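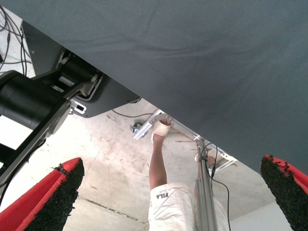
Timent writes software for arms that other people build, and its open day at Stulcombe was mostly about what happens between the camera on the wrist and the motion that comes out at the other end. I went to find out how much of it would carry over to our own cell, where we have a similar arm and a planner we are not happy with. The first session was on perception, and it began with what a wrist camera has to put up with. The two red fingers come up from the bottom corners with their black pads facing each other, so a good share of every image is the robot looking at itself. Between them you can get anything: an aluminium pole with a cable running beside it, a stretch of concrete, a person's leg upside down. All of that has to be sorted into robot, fixed structure, person and everything else before the planner is given any of it.

The unit is on the far side of the industrial estate and badly signed. Go past the tile warehouse and turn left. Parking was fine on a Sunday but I would not want to try it on a working day. The open day was on 6th February and started at ten, with coffee from half past nine.

Perception

Lorna Crichton took the first session. She looks after the part of the software called Skinner, which removes the robot's own body from the camera data. The usual way is to take the arm's model and joint angles, work out where the links ought to appear and blank those pixels. Skinner does that first and then corrects the edge of the blanked region from the image itself.

The correction matters most at the fingertips. The model says a pad has a clean outline. A used pad is frayed along the top and may be crumbling at the tip, and the bits that stick up past the outline get treated as a small object that is always just in front of the gripper. We have had this. Our arm would refuse to close on a part it had been picking all morning, and we widened the blanked area until it stopped. Lorna said most people do the same, and that the cost is losing the strip of image right next to the fingertips, where you want it most.

She showed both versions on a recorded sequence. With the wide margin, a bolt lying near the left pad vanished from the data well before the fingers got to it. With Skinner's edge correction it stayed in until the pad covered it. I asked how often the correction is refreshed. It runs on every frame but is only allowed to move the outline slowly, so that an object held in the fingers is not absorbed into the robot. There is a setting for how slowly. The default is on the cautious side and she recommended leaving it alone until the rest of the system was stable.

Cables were the weak point, and she said so. The black cables on the arm hang differently in every pose and are not in the model. Skinner learns a region where cables tend to appear and marks it as uncertain. The planner then treats uncertain space as slow space. It works, but with an untidy cable run you end up with a lot of slow space. Someone behind me asked whether the software could be made to track the cables properly and the answer was to buy cable ties.

People

People are handled separately. Timent does not use the camera as a safety device, and this was repeated several times during the day. The protective stop is done by certified hardware with its own wiring, and nothing in the camera software can override it. What the person detector does is let the planner choose a route that avoids triggering a stop in the first place.

The difficulty with a wrist camera is that it rarely sees a whole person. It sees a foot, or a knee, or some clothing. It also sees them at any rotation, as the camera turns with the wrist. A detector trained on upright people is not much use for this. Lorna's group rotates each image to gravity using the arm's joint readings before running the detector, and runs it a second time on the image as it came. If either of them reports a person, the planner is told there is a person. Printed lettering on clothes had caused some trouble with an earlier version, which had got into the habit of treating flat lettering as packaging. They fixed it by adding more examples of clothes with words on them.

The test set for this is small, 203 recordings, and they keep it apart from the training material. She put the misses up on the screen, which I thought was decent of her. Most were feet partly hidden by a pole or a bracket. When a leg is split in two by something vertical, the detector sometimes finds one half and ignores the other. Their answer for now is to grow the reported region sideways across any thin structure. It makes the person larger than they are and gives the planner less room.

Planning

After the break Ildikó Szabó demonstrated Gustener, the planner. This was what I had come for.

Gustener keeps a map of the space around the arm and marks each part of it as free, occupied or not known. The difference from ours is in what it does with the last of these. Ours treats unknown space as occupied, so on a fresh start it can hardly move. Gustener will enter unknown space if the camera is going to see it before the arm arrives, and if it can still stop in time should the view turn out to be blocked. For an arm with the camera on the wrist this makes a large difference to which moves are possible, since the camera normally leads.

She ran it with a metal pole standing between the arm and its target. The map resolution had been set to 8 millimetres. At that setting the pole was solid and the arm went round it in one smooth move. She then set it to 32 millimetres and the pole grew fat enough to close the gap completely. The planner reported that no route existed. Her advice was to use the coarse map for everything beyond arm's length and the fine one near the wrist. You can set this per region in a text file.

Sheet material came up in the questions. A taut sheet behaves well enough on a depth camera, but dark cloth with a fine weave can come back with holes in it, and a planner may take a hole as a way through. Gustener has a minimum opening size, below which holes are filled. Ildikó said to set it from the widest part of the gripper when open. We have a dark curtain on one side of our cell, so I wrote that one down.

I timed the replanning on the display for a while. When she moved a box into the path the new route came back in 88 milliseconds. It was slower with a second box, and she did not try a third. This was on an ordinary desktop machine under the bench with a graphics card in it.

Tooling

The last session was the one I expected least from. Timent records everything the software saw and decided, on a single timeline, and lets you play it back. You can stop at the moment the arm hesitated and see the camera image, the blanked outline, the map and the list of routes it threw away with the reason for each. You can then change a setting and run the decision again from the same point without moving the real arm.

We currently do this by keeping three log files and lining them up by hand. It takes most of a morning to explain one bad pick. I tried the playback tool on one of their recordings and found the cause of a hesitation in a few minutes (a stale joint reading, which put the blanked outline to one side of the real finger). The recordings are large and they advise keeping only the ones where something went wrong.

The viewer can be had without the rest of the software, and it reads logs from other planners if they are converted first. The converter is a script and needs some editing. Lorna has offered to send me the version they use for an arm like ours.

Points to follow up

Ask what Skinner needs from the joint readings. Our clock is not synchronised with the camera and I suspect that is half our trouble.

Try the gravity rotation on our own images. It needs nothing from Timent.

Set a minimum opening size for the curtain side.

Get prices. There was nothing on the day beyond a statement that the viewer and the planner are licensed separately.

There is another open day in March, which will be about force control and will be shorter. Lunch was sandwiches, and there was a vegetarian tray if you got to it early.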